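Home Datasets Tools Papers Contact

# Zeramham Lounge Teleoperation Set

Data card, version 2. Last edited January 2, 2022. Maintained by Alemayehu.

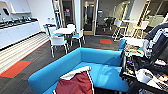

Figure: Head camera view of the lounge, with the turquoise sofa and maroon cloth in front, the table and kitchen counter behind.

## Summary

The set has 938 episodes of simple household tasks, recorded by remote control. The operator wears a headset and holds two hand controllers, and the robot follows the movement of his hands. All episodes were recorded in one shared lounge at Vodolport. We made the set for training policies by imitation, and we share it with other groups who work on the same kind of tasks.

## Tasks

There are 18 tasks. Most of them belong to one of these groups:

- fold or spread a cloth on the sofa
- move a cup or a bottle along the kitchen counter
- push a chair back to the table
- bring a small item from the cart to the table

Each task has a short instruction in English, saved in `task.txt`. Please read it before you use the episode, as two tasks have similar folder names.

## Recording

5 operators took part. Every operator practised for one hour, and this practice is not included. An episode starts when the operator presses the left trigger and stops when he presses it again. If the grasp failed and the operator tried again, we kept the episode and wrote `retry` in the notes.

## Folder structure

 episode/
 head.mp4
 joints.csv
 hands.csv
 task.txt
 notes.txt

Times in the two csv files are in seconds from the start of the episode. They are already aligned with the video.

## Known problems

The glass doors and the glossy table give reflections, and depth estimated from the head video is poor in these places. The cart was not always put back at the same position. In the Tastitico export the column `grip_l` is inverted, so you must multiply it by -1.

## Licence

Free for research and teaching. For other use, please write to us first.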